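Hi Elfriede,

January was a good month for Skanby, so this one's longer than usual (sorry, get a coffee first!). Short version: the mod support you paid for is in the game, people are using it, and the second chapter is later than I'd like. 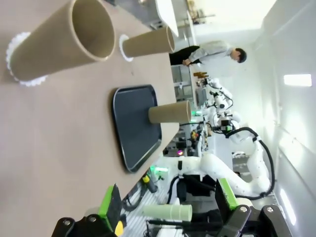

**Vurnik Games / Narrative & Modding Team**

Okay, the mod stuff first, because I know you'll get asked about it. The public test build went out with the full Kasten editor bundled in, and players have uploaded 105 mods to it so far. A lot of them are silly. Someone swapped the drowned lighthouse keeper for a goose, kept all of his dialogue, and it's still scary, which I'm choosing to take as a compliment to our sound design. We've had 3,583 downloads of the test build, and the goose has its own thread on the forum.

The less silly ones are what I'd love you to look at. There are 19 that add whole rooms or new story branches, and one of them fixes the ferry scene better than we did – I've written to the author to ask if we can fold it into the main game, with credit and a fee out of the contractor line.

### What's done

- Kasten saves and loads custom dialogue without eating the subtitles
- Controller support on every menu except the photo album
- The cellar chase now runs at a steady frame rate on older laptops

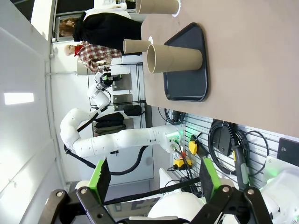

*Tray and three cardboard tubes on the table*

### What's late

Chapter 2. The writing is finished and Flurina Widmer has recorded all her lines as the harbor mistress (she's terrific, wait till you hear the phone call). The trouble is the branching. Every choice in Chapter 1 has to be remembered, and the old save system kept forgetting who was alive. We had a dead guy strolling into breakfast and asking for jam. I've moved us over to Jirent for save handling, and that ate most of the time I'd set aside for polishing the ending.

We're still inside the budget. I moved money from marketing to testing, like we talked about on the phone, and I haven't touched the reserve.
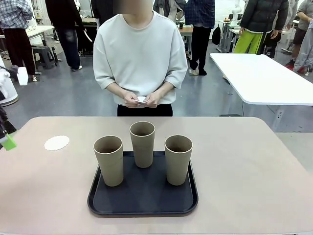
I'd rather hold the chapter until the save bugs are gone than ship it and patch it for weeks, and I'm hoping you'll agree. If you do, I need 2 things from you: a yes on the new delivery month (April instead of March), and a signature on the updated contractor form so I can pay the ferry scene modder. Both are in the shared folder.

I'll send a playable Chapter 2 build as soon as the breakfast scene behaves. Please try the goose in the meantime.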